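6 Setting up the table and teaching the first pick

6.1 Before you start

This section applies to the Dilero two-arm bench kit with the standard finger set. It assumes that both arms have been bolted down and wired as set out in section 4, and that the controller shows no faults at power-on. If the kit has been moved since it was last used, repeat the joint check in 5.3 first.

CAUTION: Keep hands, sleeves and hair outside the reach of both arms whenever the drive lamp is lit. The arms hold position under power and can move without a sound.

You will need the reach template, a soft pencil, masking tape, a lint-free cloth and three or four household objects. Choose objects with no sharp edges and a mass below 517 g. Leave mains appliances unplugged.

6.2 Clearing and marking the table

1. Switch the drives off at the controller. The arms will sink slowly - support each one by the upper link until it rests.
2. Wipe the tabletop. Old tape residue does not affect the arms, but objects may catch on it when pushed.
3. Lay the reach template against the base of the left arm and trace the outer arc in pencil.
4. Repeat for the right arm. The area where the two arcs cross is the shared zone.
5. Mark the corners of the shared zone with short strips of tape. Remove the template.

Note: Earlier kits supplied through Predport have a template printed for the short upper link. Check that the part number ends in 207. The older sheet gives an arc that is 40 mm too small.

6.3 Checking the cables

1. With the drives off, lift the left arm by hand to its full height.
2. Turn the wrist to each end stop in turn. The wrist cable must form a free loop at all times and must not pull tight.
3. If the cable pulls tight, release the tie nearest the wrist, feed more cable through and fasten it again. Clear tape may be used along the links in place of ties.
4. Repeat for the right arm.

CAUTION: Do not tape over the joint gaps. Tape drawn into a joint will stop the drive and may damage the seal.

6.4 Placing the objects

1. Put tall or heavy objects towards the back of the table.
2. Put the object to be picked near the centre, with clear space on the side from which the gripper will approach.
3. Turn pan handles away from the approaching arm.
4. Fit lids before starting. A loose lid counts as a separate object and must be taught as one.

6.5 Teaching the approach point

1. Switch the drives on and select TEACH. The arm can now be guided by hand.
2. Guide the left gripper to a point just above the rim of the bowl.
3. Press STORE. The controller saves the position as A1. 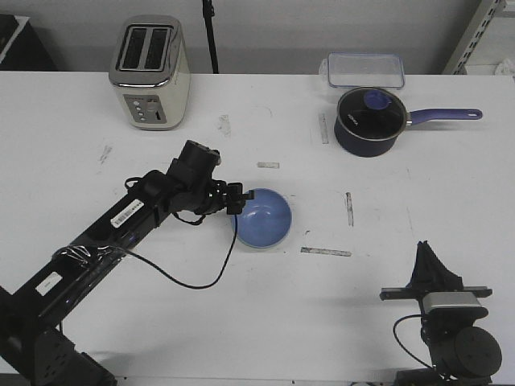 Figure 6-2. Left gripper above the edge of the bowl, with larger objects towards the back.

4. Lower the fingers until one is on each side of the rim, then press STORE again (A2).
5. Select RUN at low speed and keep one hand on the stop button.
6. If the fingers touch the table, delete A2 and store it again slightly higher.

Note: Stored points are kept when the power is off. The controller holds up to 1,000 points, after which the oldest is overwritten without warning.

Section revised October 3, 2026 by Wellington Damasceno, Sedstead. Replaces all earlier issues of section 6.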